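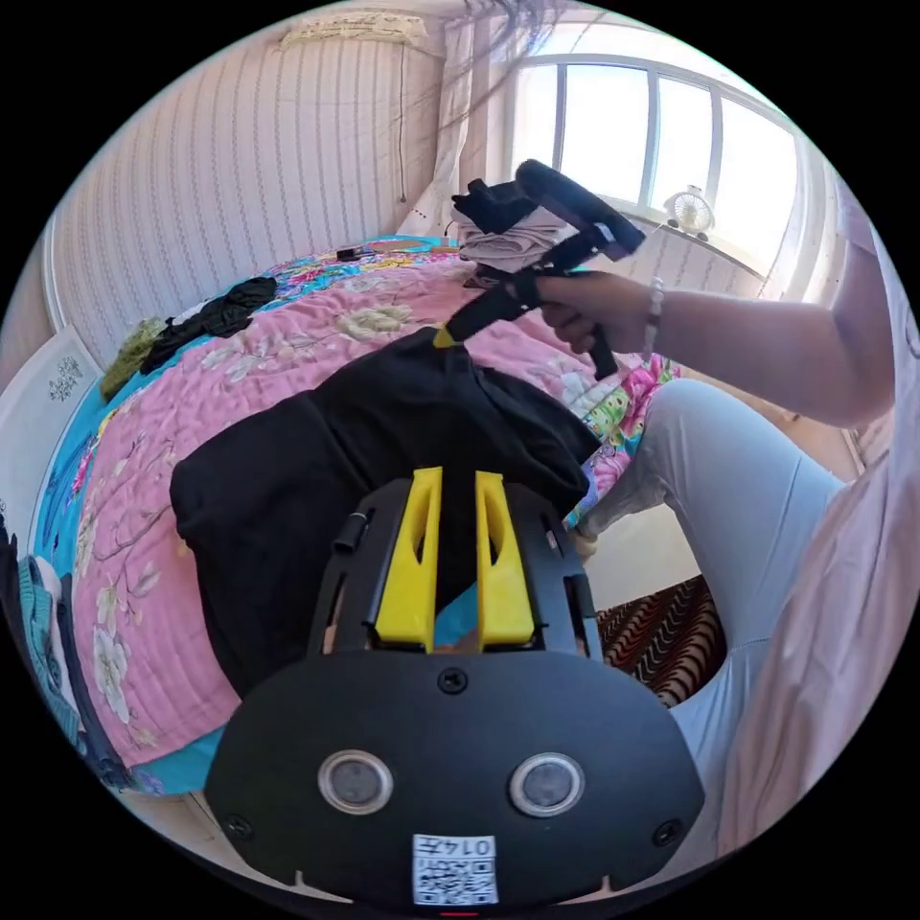
Vaporizador de mano Grorau: tres meses sin sacar la tabla

Mi tabla de planchar lleva desde mayo detrás de la puerta del lavadero, y no la echo de menos. Mide lo mismo que una persona adulta, chirría como una persona adulta y cada vez que la abro me pilla un dedo. Cuando vi el vaporizador Grorau por 54 euros me pareció un precio razonable por conservar las falanges.

Lo que trae la caja

El aparato, un cepillo que se encaja en el cabezal, un guante térmico de talla única (de la única persona que lo mida) y un manual en once idiomas. El español parece traducido desde alguno de los otros diez: recomienda «no vaporizar a los parientes». Entiendo el espíritu.

Pesa 600 gramos con el depósito vacío. Con agua pesa más, claro, y a la cuarta camisa el brazo empieza a presentar alegaciones.

Cómo va con cada tejido

En camisetas y prendas de punto, muy bien. Las pasas colgadas de una percha, tiras un poco del bajo con la otra mano y en un minuto están decentes. Con la ropa negra es donde más le he sacado partido: la plancha me dejaba brillos en las costuras y en los puños, y con el vapor de momento no me ha salido ninguno. El cepillo, además, levanta bastante pelusa. No toda. Quien tenga gato que no se haga ilusiones.

Las camisas de algodón son otra historia. El cuello queda pasable y la tapeta de los botones no queda. Si en tu trabajo se espera una raya en la manga, sigue con la plancha y con mi respeto.

El lino lo probé una vez. El lino ganó.

Para vestidos largos acabo extendiéndolos sobre la cama, con una toalla debajo, y el aparato lo permite siempre que no lo inclines demasiado. Pasada cierta inclinación escupe. El fabricante lo llama «goteo residual», y a mí me dejó un cerco en la colcha con la forma aproximada de Portugal.

Lo que menos me gusta

El depósito. Da para dos prendas, tres si son de verano, y la tapa de goma hay que cerrarla con una uña que ya no tengo. El cable es corto para un dormitorio normal, así que plancho en un radio muy concreto alrededor de la mesilla.

También hace ruido. Tenía antes un Laing, más lento y más feo, que al menos dejaba oír la radio. Se me murió de cal, y de eso no puedo culpar a nadie más: el Grorau lo lleno con agua destilada y por ahora sigue soltando vapor con alegría.

¿Y el Skurka?

Me lo prestaron un fin de semana. Cuesta 101 euros, tiene el cable largo y un depósito con el que sí se termina una colada. Plancha mejor, sobre todo el algodón. ¿El doble de bien? A mí no me lo pareció, aunque el día que me regalen uno me desdigo por escrito.

Veredicto

Siete sobre diez. Lo recomiendo para gente de camiseta, jersey y boda ocasional. Un punto menos por la tapa, otro por el cable y otro por Portugal.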